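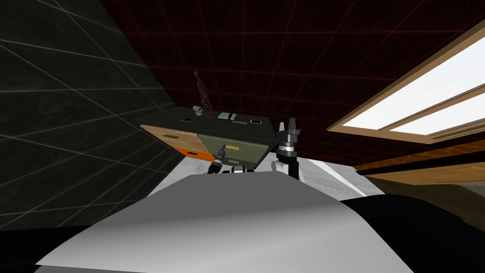
Agustina Arancibia wrote in to tell me I had been unfair to loyalty cards. Her family saves 300 pounds a year with theirs, she says, and if the shop learns in return that she buys a lot of tinned tomatoes, the shop is welcome to the knowledge.

I have no quarrel with her tomatoes. I do have a quarrel with the word "saves". It is printed on the receipt, usually in larger type than the amount you paid, and we have all got into the habit of believing it. But a saving has to be measured against something, and what the card measures it against is a price the shop chose. If a jar of coffee is 4 pounds with the card and nearly double without it, I want to know what it was in the spring, before there were two prices on the shelf. Shops are oddly shy about this.

I tried to find out for myself. Porkurham has one large supermarket, which brought in its card prices last December, and I am the sort of person who keeps receipts in a shoebox. I went through mine and found 284 things I had bought both before and after the change. A fair number were cheaper with the card than they used to be. More of them cost what they had always cost, and it was the price without the card that had gone up. My shoebox proves very little, I admit. Prices move for all sorts of reasons, and I buy a lot of cat food. Still, it was enough to make me stop reading the bottom line of the receipt with any pleasure.

The usual defence is that the card is free and anyone can have one. Try it at the till without a phone. My neighbour did, at the Tatent chemist on the high street, and was told she could sign up by downloading the app, which needed an email address, which she has not got. She paid full price for cough mixture. She is eighty-six and has been going into that building since it was a butcher's. I suppose she counts as a disloyal customer.

Then there are the points. Grirkix, where I buy my paint, told me in a cheerful message that I had 930 of them. I was pleased for most of a morning. After a good deal of hunting through the small print I worked out that they would get me a medium brush, provided I used them before they ran out and spent a further sum on something else. I already own a medium brush.

What bothers me more is how the thing changes the way we shop. I have watched myself walk past the plain rice I wanted to pick up the one with the yellow label. I have driven to the further shop for an offer worth less than the petrol. Agustina may well be more sensible than I am, and I hope she is, but some 300 pounds is a lot of yellow labels, and I wonder how many of them were stuck on things she meant to buy.

Mac Carthaigh, the ironmonger behind the station, has no card and no app. The price of a hinge is written on the box in pencil, and it is the same for me as for whoever is behind me in the queue. His hinges may be a few pence dearer than they are elsewhere – I have never checked. I do know what they cost before I get to the till.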